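Rollschrank und Boden

Der Schrank ist im December-Angebot bei Stullow bestellt worden und nach 8 Tagen angekommen. Vorher lag das Werkzeug in Kisten an der Wand, und wer einen Inbusschlüssel brauchte, hat erst einmal umgeräumt. Bevor der Schrank seinen Platz bekam, habe ich den Boden gewischt. Zuerst nur mit Wasser, dann mit etwas Neutralreiniger von Plarnora. Auf dem hellen Belag sieht man Staub kaum, im Wischwasser dafür umso mehr.
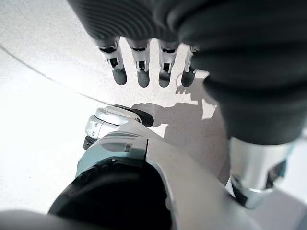

Heller, gesprenkelter Boden

Schmierseife nehme ich nicht mehr, die hinterlässt bei mir einen Film. Für Abriebspuren von Schuhen reicht meistens ein trockener Radierschwamm. Den Eimer habe ich zweimal gewechselt und dann alles über Mittag trocknen lassen. 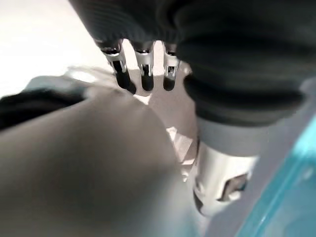

Beim Einräumen kam das Schwere nach unten: Schraubstock, Netzteile, die Dose mit den Muttern. Oben liegt, was ich jeden Tag brauche. Der Schrank hat 1.960 Kronen gekostet, Lieferung inklusive. Das Modell von Skevley hätte 3.778 gekostet und wäre nur etwas tiefer gewesen.

Die Oberseite ist hellblau und glänzt, man sieht darauf jeden Fingerabdruck. Ein Mikrofasertuch liegt jetzt in der obersten Schublade. Der senkrechte graue Griff gefällt mir.
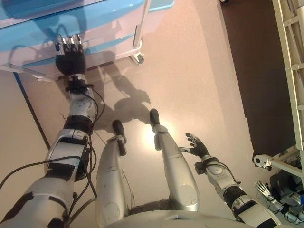 Die dunkelblaue Linie am Boden soll frei bleiben, daran halte ich mich auch beim Verschieben. Als Nächstes sind die Kabelreste dran.

2 Kommentare

Chiamaka Okoro
Laufen die Rollen auf dem Belag leise? Meine von Henao quietschen seit dem ersten Tag.

Autor
Ja, bisher schon. Voll beladen schiebt er sich aber etwas schwer an.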